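Speaker notes – Clearing the Table
Riihimäki, 29th August. Slot is 25 minutes, leave five for complaints.

Opening. Don't thank everyone, Siiri will have done it already. Go straight to the question: when did you last see your own kitchen table? Hands up. Wait for the guilty laugh. If there is no laugh, move on quickly.

Story of the table. Bought secondhand, carried up 4 flights by me and Gilmar Trindade, who still mentions it. Within a week it held the mail, a drill, a bag of onions and the manual for a Zokel bread maker we had already given away. We ate on the couch for most of a winter. Say "most of a winter" slowly.

Main point, and say it plainly. A table is the right height for putting things down, so things get put down. Shelves ask you to make a decision. A table never asks.

The rule I use at home: whatever lands on it has to leave before supper. It can go to a worse place. The hall closet is a worse place and I am at peace with it.

(Click.) 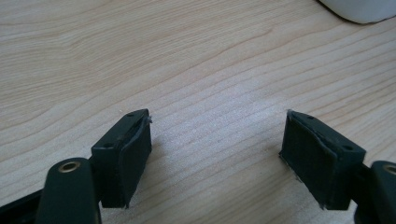
Pale wood, long curving grain, something white and shiny up in the corner.

Let them look at it for a moment. Point out the grain, the way it bends into arcs on the upper left and then settles down into stripes. I had a table for years and could not have told you it did that. Somebody will ask about oil or wax at this stage. I have no opinions on oil or wax. Send them to Kaisu Karppinen, who has 7 of them.

Then the white thing. One object at the edge is allowed, in my view. Two is company, and by December you have the drill back.

Objections I expect:

"I have children." Yes. Give them one end and defend the other.

"I work at mine." So do I. Laptop goes in a drawer at supper, charger and all. The charger is where most people fail.

"My husband is the problem." Do not take sides. Onni and his wife may both be in the room.

Skip the part on storage boxes if time is short. If not, the Jisteck story: bought a set, needed somewhere to put it while I thought, put it on the table.

Homework for the audience: clear it tonight, eat one meal there, put nothing back until morning. Handouts are by the door. Vitalii has the spare clicker.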